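Kettle task still trips up two-armed kitchen trials

Ukix has released results from its latest round of household chore trials, and the numbers are mixed. Over 4,000 attempts at short kitchen tasks, the company's control software handled lifting and placing reliably but lost ground on anything involving a handle, a lid or a cord.

The trials ran until September at the firm's Sostdale site. Each attempt began from a set layout and was scored as complete, partial or failed. Partial results were counted as failures in the summary table, a stricter rule than the one Ukix used last year.

Of the 4,000 attempts, 991 involved an electric kettle. The kettle work was divided into grasping, lifting, tilting over a cup and returning to the starting position. Grasping was the strongest stage. Tilting was the weakest, mainly through small rotations of the handle between the fingers once the load shifted. Cord drag was logged as a separate fault and accounted for 102 of the failed kettle attempts.

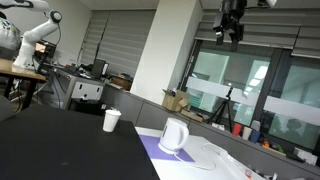
Renata Witkowska disagrees with the way the kettle figures are being read. A stage-by-stage score flatters the machine, she argues, as a person making tea at home cares only whether the cup gets filled and the bench stays dry. She would sooner see one pass mark for the whole chore, with the kettle and cup moved between attempts and no operator reset. On that measure, she says, household machines are still well short of useful, and shop-floor packing remains the more sensible place to put them to work.

Ukix accepts part of that criticism. Its report notes that object positions varied only slightly between attempts, and that an operator reset the layout after every failure. The next round will include random starting positions and longer sequences in which an error in one step carries through to the next.

The software, called Stement, runs without changes on household and light industrial tasks. A parallel trial at the Sadowski packing plant covers carton folding and shelf restocking over 2 shifts. Results from that site will be reported separately, using the same scoring rules.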